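Sigo con el hilo de la mesa de residuos, que lo dejé a medias y varios me habéis preguntado cómo acabó lo de las paradas. Va largo, aviso, coged un café.

Resumen para quien llegue nueva: dos brazos, una mesa blanca, cuatro cosas de tirar y un cubo con tapa. La tarea se llama Sorska y parece de lo más tonta hasta que te toca llevarla.

El fallo: el brazo iba hacia el pañuelo de papel, abría la pinza, bajaba... y a dos dedos de la mesa se quedaba clavado. Parada de protección. Nada de golpe ni ruido raro. Simplemente dejaba de moverse y en la consola salía "fuerza externa excedida". ¿Qué fuerza, criatura, si no estabas tocando nada? 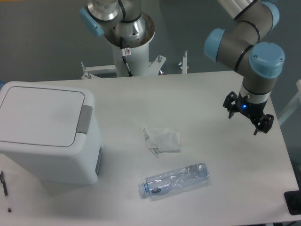

Lo primero que hice fue lo que hacemos todas, reiniciar y cruzar los dedos. Aguantó 13 ciclos y volvió a pararse en el mismo sitio. Luego recalibré el sensor de fuerza de la muñeca, que según el registro llevaba sin tocarse desde noviembre (mea culpa, ese calendario es mío). Y mejoró un poquito, lo justo para que me fuera a casa contenta y al día siguiente me llevara el disgusto.

Lâm Vi fue quien se sentó conmigo a mirar los registros con calma — y con una paciencia que yo a esas horas ya no tenía. 2,734 intentos guardados. Los pusimos todos en una gráfica, par de la muñeca contra ángulo, y ahí estaba el escalón, siempre con la muñeca girada casi al tope.

Era la carga declarada. Cuando cambiamos la pinza, alguien (vale, yo) metió en Allex el peso nuevo y dejó el centro de masas de la pinza vieja. Con la muñeca recta apenas se nota, pero al girarla el controlador espera un par, mide otro y decide que alguien está empujando. Y se para, como tiene que hacer.

Y ahora la parte que me da un poco de vergüenza contar, pero la cuento porque me parece la más importante. Mi primer impulso, antes de mirar nada, fue subir el umbral. Estuve a un clic. Habría dejado de pararse, sí, y también habría tardado más en pararse con la mano de alguien debajo.
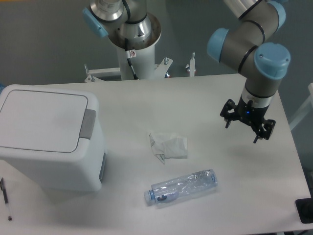 Desde entonces tenemos una norma nueva y la he escrito yo misma en la guía de Cenditz: los umbrales de fuerza no se tocan para quitarse de encima una parada. Si hay que cambiarlos, lo firman dos personas y se apunta el motivo. También repetimos la prueba completa cada vez que se cambia la herramienta, con la muñeca girada a los dos lados, y con los objetos de siempre puestos. La botella medio aplastada se queda tumbada delante del pañuelo, porque quiero que el brazo trabaje con estorbos cerca, como en un día normal, y no en una mesa de catálogo.

Con el centro de masas corregido llevamos 1,218 ciclos sin una sola parada falsa. Sí hubo una de verdad: la provoqué yo empujando el brazo con un taco de espuma, y frenó enseguida. Qué alegría más tonta me dio.

Me preguntan por privado si esto le puede pasar a cualquiera con otro brazo. Pues supongo que sí, si vuestro controlador calcula la carga a partir de lo que le escribís. Id a mirar el centro de masas, por favor, además del peso. Son tres casillas pequeñitas y se tarda nada en revisarlas.

Queda pendiente el aviso automático que nos está preparando Morais, para que no deje arrancar si cambia la herramienta y los datos siguen iguales. En cuanto lo tengamos probado lo cuelgo por aquí. Y gracias a quienes mandasteis ideas, de verdad, las leí todas aunque contestara tarde y mal 💙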